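Mar 1, 2025

Norkunus completes purchase of Jeltis bond brokerage

Combined firm will serve 563 institutional clients; Jeltis name to be retired in August

Norkunus, the independent securities broker, has completed its purchase of Jeltis, the fixed-income dealing business, following approval from shareholders of both companies. The deal brings the Jeltis bond desk, its client accounts and its settlement team into Norkunus with immediate effect.

The combined business has 563 institutional clients, mostly pension schemes, smaller insurers and private banks. It employs 290 people. No dealing roles will be cut as a result of the purchase. A small number of back-office posts are under review, and staff in those posts have been told.

Terms of the transaction were agreed last year and have not changed. Norkunus has paid for Jeltis partly in cash and partly in new ordinary shares. Former Jeltis shareholders have agreed not to sell the new shares for 12 months. The cash part was met from existing funds, and Norkunus has taken on no new borrowing.

Hannelore Egger, chief executive of Norkunus, said: "Our clients have asked us for a proper bond service for a long time. We looked at building one and decided it would take too long. Jeltis has a desk that people already use and trust, and we are pleased to have its staff with us. For most clients very little will change in the next few months."

Norkunus has until now dealt mainly in listed shares and exchange-traded funds. Its bond business was limited to orders passed on to other brokers, with a charge added at each stage. From now on those orders will go to the Jeltis desk, and clients will be quoted a single price with the commission shown separately.
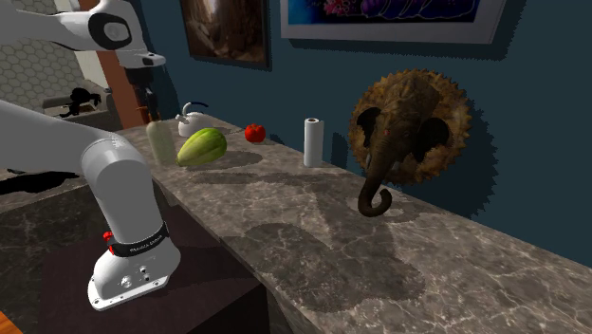

Reading time: 4 minutes

Jeltis deals in government bonds, investment-grade company bonds and a smaller range of high-yield issues. It acts as an agent and does not hold bonds on its own account. Norkunus will keep this arrangement. The desk will go on publishing its morning note on prices and new issues, which will be sent to Norkunus clients as well from next week.

Finbarr Nic Giolla, who has run the Jeltis desk since it opened, becomes head of fixed income at Norkunus and joins its executive board. He will report to Ms Egger.

"We were a good desk with a short client list," Mr Nic Giolla said. "Trading in bonds has become more expensive for small firms – the data costs more, the reporting takes longer and clearing members want larger balances. Being part of a larger broker deals with most of that. The dealers are the same people, and clients should ring the same numbers."

Luzius Eberhard, the former chairman of Jeltis, has stepped down from all his posts on completion. Helmut Hinrichs, finance director of Norkunus, takes charge of bringing the two sets of accounts together.

What clients need to know

Existing Jeltis clients do not need to open new accounts. Their agreements have passed to Norkunus on the same terms, and commission rates will be held until the end of the year. Contract notes and statements will carry both names until August, when the Jeltis name will be retired.

Settlement instructions stay as they are for now. Both firms already use Imhof for custody, so holdings will not have to be moved. Clients who use a different custodian will receive a letter setting out any change to their instructions, and should take no action before it arrives.

Orders can be placed by telephone or through Otach, the Norkunus dealing system. Jeltis clients will be given access to Otach in 2 stages. The first covers share and fund dealing and is open now on request. The second, covering bonds, will follow once testing with the desk has finished. Training sessions will be held online, and dates will be sent to the main contact on each account.

Norkunus clients who wish to deal in bonds for the first time will need to complete a short form confirming their investor category. The form is available from account managers.

Accounts and reporting

Jeltis will be included in the Norkunus accounts from the date of completion. Mr Hinrichs said one-off costs linked to the purchase, mainly legal fees and work on systems, would be shown on a separate line in the half-year results.

"We expect the bond desk to add to earnings in its first full year with us," he said. "Dealing volumes go up and down and we are not giving a figure. The dividend policy stays the same."

The new ordinary shares issued to former Jeltis shareholders rank equally with existing shares – including for the final dividend, if it is approved at the annual meeting. Notice of the meeting will be posted to shareholders with the annual report.

About Norkunus

Norkunus is an independent broker offering dealing, research and settlement services to institutional investors. It does not advise private individuals.

About Jeltis

Jeltis is an agency broker in government and company bonds. It is now a wholly owned part of Norkunus.

Contacts

Press: Heidrun Eberhard, head of communications, Norkunus
Existing clients of either firm should speak to their usual account manager.

This release is for information only and is not an offer to buy or sell any security. Statements about future earnings reflect the present view of the directors and may prove to be wrong.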